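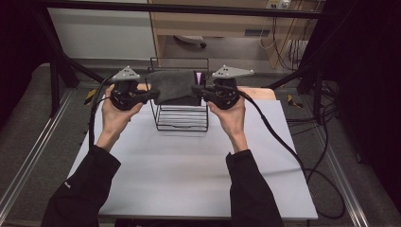
## Part 3: Hanging and drying your cloths

Now that your Dramari wire rack is standing nicely on its own, you can put it to work (my favourite bit, I'll admit!). Small cloths, tea towels and face washers all do well on it, and a fold or two is all the know-how you need.

1. Set the rack on a flat, level surface with the rungs facing you. Leave 15 cm clear behind it so the air can get through.
2. Wring the cloth out well, give it a good shake, and fold it in half lengthwise.
3. Hold the cloth by both sides and lower it over the top of the rack, letting the longer part hang down the front.
4. Tug each edge gently until the cloth sits straight. Colour and size don't matter, but a bunched-up corner will stay damp long after the rest is done.
5. Turn thicker cloths over once the front feels dry.

**Note:** A cloth hung in front covers the upper rungs, so if you'd like to use those for something else, hang that first.

**Caution:** Please don't load more than 200 g on the top wire, and keep the rack well away from the stovetop or heater.

To move the rack to another spot, take the cloth off first and lift with both hands. Wiping down the wire is covered in Part 4.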